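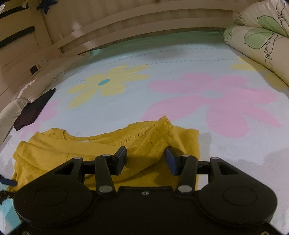
Moneseck Mending Library - where we are with the grant
Update for the Oddsson Fund, 3/15/25

Hi all,

You asked for a page or two and I've tried to keep to that, though I can go on about sweaters for a long time, so forgive me if it spills over.

The short version is that we're open, we're busy, and we're a bit behind on the Clolthorpe side. Since the grant came through we've taken in 546 garments for repair, and most of them were knits. I guessed wrong on this one! When I wrote the application I was sure we'd be drowning in jeans, and I bought denim thread to match. We still have nearly all of it. What people bring us is elbows, cuffs, and moth holes, and then more elbows.

So I moved some of the supply money over to darning wool, which your guidelines let me do without asking, but I'd rather you heard it from me. The yarn came from Adwood, who sell us their end-of-line cones at a good price. The catch is that we get whatever colors they have left. We're very well off for rust and olive and have almost nothing in navy, and navy is what every school sweater in town seems to be. I've put in for a proper navy order in the next batch.

Money so far: we've spent $2,163 of the materials budget. The biggest single piece of that was the second-hand sewing machine, which needed a new belt and a good cleaning before it would hold a stitch. It runs fine now - loud, but fine. The rest went on wool, needles, darning mushrooms, two decent lamps, and a steamer. I wish I'd bought the steamer first. A darn that looks lumpy and sad coming off the needle will often settle right down after a bit of steam, and people are so much happier taking it home.

Classes are the part I'm proudest of. We've had 46 people through the beginner evenings, and a good many came back with something harder in their bag. January was our fullest month (cold weather, everybody digging out old cardigans and finding holes in them). I teach Swiss darning first now and leave plain woven darning for the second evening. I had it the other way around in the plan I sent you, but beginners like seeing the stitches match up, and they stick with it longer.

Now the Clolthorpe branch. We were meant to be running there by now and we aren't. The room we had lined up lost its heating, and the replacement is only free in the mornings, which doesn't work for anybody with a job. I have two other places to look at. Until then we're doing a drop-off box at the library there, and 49 of the garments in the total above came in that way. It's a slow system, as I drive them back and forth myself, but it does tell me people in Clolthorpe want this.

One thing I'd like your okay on. I have some travel money left over, and I'd like to use it to print a little care booklet - how to wash wool, how to store it so the moths don't get in, how to catch a snag before it runs. I keep writing the same advice on scraps of paper and pinning it to people's bags. If that's all right with you, I can get a quote from the print shop and send it over with the next set of receipts.

The receipts for this round are in the envelope with the signed form. The one for the lamps is faded, so I wrote the amount on the back.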